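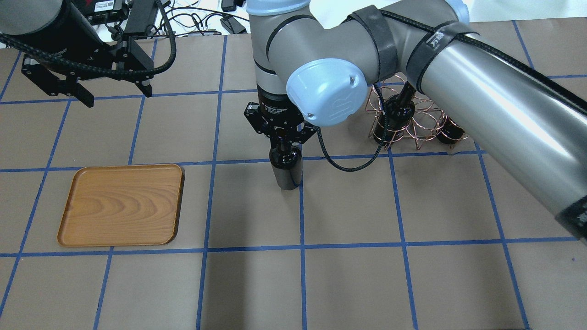 Okay, districts. Last time we got as far as why a city council might elect its members by district at all, and today I want to get into how the lines get drawn, which is where most of you will end up arguing in your papers. If streets were laid out like the squares of blue tape on that brown paper, we could hand out the blocks and go home early. Real cities have rivers, rail yards and one neighborhood that insists it's really two.

**Population first**

Districts have to be close to equal in population. Close is a slippery word! In the Sallora case from your reading packet, the smallest district and the largest were 4,000 people apart, and both sides used that same number to prove their point. Read Magdolna Kelemen's memo before Genivaldo Rangel's reply (the reply makes no sense on its own, trust me).

**Then everything else**

- Keep each district in one piece
- Follow edges people already know, like creeks and big roads
- Try not to split neighborhoods
- Don't draw a line just to protect whoever holds the seat now

These fight with each other all the time. Sallora's old mill area had up to 2,000 residents, depending on which side of the canal you stopped counting, and moving it fixed the population gap but cut the area off from its own school. Naomi Magesa spoke against the move at the July hearing and I think she had the better argument – though Cauã Aguiar's map is tidier, and I change my mind on this every couple of years.

**At-large seats**

Some councils keep 2 at-large seats on top of the district ones. Fans say somebody has to think about the water system as a whole. Critics say those seats go to whoever can afford to campaign all over town. Anastasia Vlachopoulos has a good chapter on this, and pages on runoff turnout are worth your time too.

**For next class**

Redraw the Sallora map with 15 districts and write me a page on which rule you bent and who would complain about it. Pencil is fine. Bring two copies, we're swapping.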